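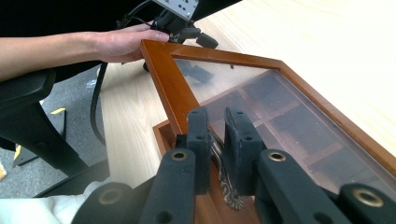

Fig. 1. Wooden case with glass lid, divided inside.

Energy and Rest — handout 3
Notes by Mei-kuen Liu, for the evening group

Last time: sleep debt. Tonight: where the energy goes while you're awake.

Tired is not one thing. Body tired, people tired, decision tired. Each wants a different kind of rest. A nap won't fix decision tired (ask any parent at 6 pm).

Homework recap — the energy log. Three columns: what I did, before, after. Score 0 to 80, no agonizing. Aleksandra asked why not 100. Because everyone writes 50 and moves on. 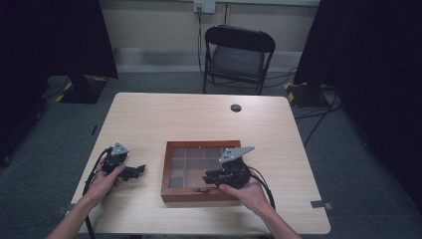 Sorting the log. Go through the entries and give each one a heading — drains, feeds, neutral. Don't argue with yourself over it. Think of a box with a glass lid and rows of little compartments: everything has a cell, and you can see in without opening it. Same idea on paper. If an entry fits two cells put it in the one you thought of first. Neutral will be the biggest pile for most of you, thats fine.

Then pick ONE drain. Options:
- drop it
- shorten it
- move it to a better hour
- hand it over

Ya-wen's example from last term: phone calls to family moved from bedtime to lunch break. Score after the call went from 12 to 43. Same calls, same people.
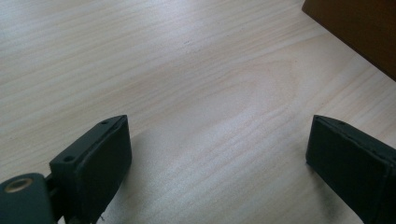
Leave the feeds alone for now. People rush to add stuff — yoga, journaling, cold showers — and end up with a longer list and less evening. Take something out first. Wait a week. Then add, if you stil want to.

For next session: seven days of log, one drain changed, a line or two on how it felt. Pin-yu is collecting the sheets at the door.

Share this page | 3 comments

We use cookies to improve your visit. Accept | Settings

© Mei-kuen Liu | Contact | Back to top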